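Prallbridge Evening Courses
Machines at Work and at Home
Handout for Session 6: Can It Do the Chores Yet?

Read before class. Bring one chore you hate and be ready to defend it.

Where we left off

Last time we looked at robots that do one job in one place, and we agreed they are very good at it. A welding arm does not care that it is bored. This week we take the arm off its bolts, so to speak, and ask it to clear up after dinner.

The short answer to the title is "some, slowly, with somebody standing by." The rest of this handout is the long answer.

1. What counts as doing a chore

Before you believe a claim, ask what was claimed. "The robot can wipe a table" may mean any of the following:

It wiped one table, once, and someone had the good luck to be filming.
It wiped the same table many times, with the table in the same spot.
It wiped tables it had never met, in rooms it had never met.
It noticed the table was dirty, moved the salt, wiped, put the salt back and rinsed the cloth.

Your mother meant the last one. Most press releases mean the first or second. When you write up your case study, say which one you are talking about, and say it in the opening paragraph.

2. The trouble with furniture

Factories are built around their machines. Homes are built around people, and around whatever was on sale. A shop floor has fixtures that hold a part in the same place every time. A dining room has a table somebody shoved sideways in April to reach an outlet and never shoved back.

Tables are worth some thought, as they look so easy. Seen from across the room, a table is a flat thing at a known height. Up close it has a lip, a rail under the lip, a curved bit of apron under that, and shadows in between. A hand coming in from the wrong side can meet any of these well before it meets the dinner plate. People handle this with knees, elbows and mild swearing. A machine needs to know where the wood is. 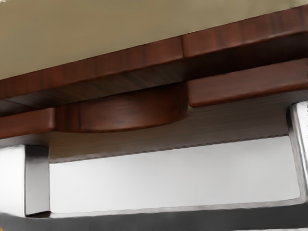 Distance is the other half of it. When a gripper is a long way from the furniture, being wrong by a finger's width costs nothing. When it is close in, the same mistake means a scraped finish or a stalled motor. So a careful machine slows down near things, and a home is made up entirely of things. This is one reason demonstration videos are so often played at several times normal speed — look for the small print in the corner.

3. Practice in simulation

Trying a motion 1000 times on a real table is hard on the table. Most teams start in a simulated room, where wood never dents and the neighbors never complain. The simulated version can tilt the light, move the furniture and change the finish between tries.

The catch is that a simulated table behaves the way its maker thought a table behaves. It will not wobble because of the folded napkin under one leg unless somebody put the napkin there. Grain and gloss can be drawn very nicely while friction is plain guesswork. Keep the two apart in your head: a room that looks right may still push back wrong.

4. Two cases for discussion

Case A, Flanell. A laundry firm tried an arm for folding hand towels. Over one shift it folded 900 of them, all the same size, fed to it flat. Then a bathrobe got into the pile. The staff went back to folding bathrobes, and were reportedly gracious about it.

Case B, Erkness. A furniture workshop wanted a machine to sand the undersides of table edges. Straight rails went well. Curved sections took almost 15 minutes each, compared with 2 for a person with a sanding block and the radio on. The workshop kept the machine for the straight rails and called the trial a success. Was it? Give reasons on both sides.

5. For next session

Read the Xenos packet on kitchen trials. Skip the foreword, it is mostly adjectives.

Then watch someone clear a table without telling them why, and write one page on what their hands do. Note every time a hand touches the table itself, on top or underneath, and whether they seemed to mean it. Drawings are welcome. Poor drawings are also welcome, and will be in the majority.

Papers go in the tray by the door before class starts. The tray is not automated.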